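Okay, snack station update, because I have been thinking about this since Saturday and I'm so happy with it!

A sandwich on the cream tray, treats in the clear organizer

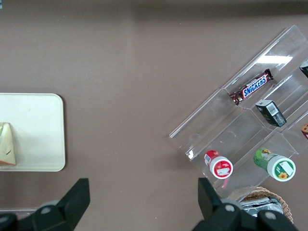
The organizer was holding nail polish in my bathroom until last week. It's acrylic with tiers, and I've got it at a diagonal so the long side points at whoever walks up. The Snickers got the upper compartment, obviously.

2/ I went back and forth on the tray. My old one had a pattern and everything on it looked busy. The cream one is plain and shiny with rounded corners, and a wrapped sandwich looks SO good on it — like a tiny café counter.

3/ Yoon-hee Ma taught me to cut them into triangles and wrap them tight in clear plastic. You get that little peek of green and you know there's something fresh in there. I'm a convert!

4/ The whole point is that 6 p.m. choir practice makes people ravenous and we only get a short break. Last month we had one big bowl and a traffic jam. Now you grab a sandwich on the left, something sweet on the right, and you're back in your seat before Byung-chul Kong starts the warm-up again.

5/ If you try this, wash the organizer the night before and let it air dry. Paper towels leave fuzz in the corners and you'll be picking at it with a toothpick (ask me how I know).

6/ Next up: drinks! I want a second organizer for tea bags and I already have my eye on one.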